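Monday, April 18, 2022
By Clementina Rebelo

We use cookies to remember your settings and count visits. Accept all | Manage choices

Shared craft room, Tikcombe House – spring walk-round checklist, with comments

Good morning all, and thank you for bearing with me while I got this typed up. I went round with Leonilde Barros before the first group came in, and we had the old Larmont form with us, which I have kept to as far as I could, though one or two of its questions were plainly written for a much bigger building. I have put OK, See to, or Not checked against each item, and then my comments, which as usual have run on a bit!

1. Door and way in – OK
Opens fully, closes by itself, and doesn't catch on the mat any more. Chrysoula Economou had the mat trimmed in the winter and what a difference it makes to anyone coming in with a trolley.

2. Floor – See to
Swept and clear. There is one lifted corner of vinyl near the radiator that I could get the toe of my shoe under. Natália Torres is going to glue it down this week, and please walk round it until then.

3. Sockets and leads – OK
All the test stickers are in date. The long extension lead was coiled up on its hook, 10 metres of it, and I was so pleased to see it there that I told Leonilde twice.

4. Heater – Not checked
The heating was off. I'll come back to it in May, when I expect we shall all have stopped wanting it anyway.

5. Tables, general condition – OK, with a note
The light beige table against the wall has that step across the top where the narrower back part and the wider front part don't quite line up. I leaned on both and neither moved. Please do remember the step when you slide anything across, though, especially a full cup, and keep drinks well to one side of it.

6. Things left out on the tables – See to
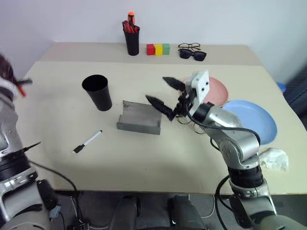

Item 6. Wall table, back and front sections.

The back section is in good order and I have very little to say about it. The red pens and markers are upright in their black holder, which is packed nearly as full as I would like it to be, so could the next person with a spare pot please split them between two? The three little cubes are side by side and well back, red, yellow and green, and can stay where they are.

The glasses I am less happy about. There is a thin wire-framed pair and a dark pair, one lying partly over the other, and lenses do scratch so easily. If either is yours, please collect them from the table. Otherwise Catarina Paiva will put them in the lost property drawer, each in its own envelope.

On the front section, the whiteboard marker should go back in a pot, as a pen lying on a table is a pen on the floor by lunchtime. It does have its cap on, so well done to somebody. The black cup wants to go back on the shelf with the others, and so do the pink plate and the pale blue one. They are a nice pair of plates and I should hate to see one chipped.

7. Metal tray – See to
The grey one, on the same table. It has low sides and is open at the front, so please don't carry anything in it that could roll out. The surface is scuffed and has dark smudges on it. I would like it wiped over with warm soapy water and a soft cloth, and if the marks won't shift then we simply live with them. Leonilde ran a finger along the sides and found nothing sharp.

8. Cupboards and shelves – OK
The heavy boxes are at the bottom, as asked. The Teixeira cabinet still sticks, but it is screwed to the wall and the key is on its nail. The shelf over the sink is labelled for 180 kilos, and I can't think what we would ever own that would trouble it.

9. First aid box – See to
Plenty of plasters, no eye wash. I have asked for two bottles with the next Ireck order, reference 2403.

10. Fire exit and extinguisher – OK
Exit clear, sign lit, extinguisher pin and tag both in place.

Actions: Natália for the vinyl, Catarina for the glasses, me for the eye wash and the heater. The tray, cup, plates and marker are for whoever is in first tomorrow. Tick them off on the sheet behind the door and put your initials – a tick by itself leaves me guessing.

Signed: C. Rebelo
Seconded: L. Barros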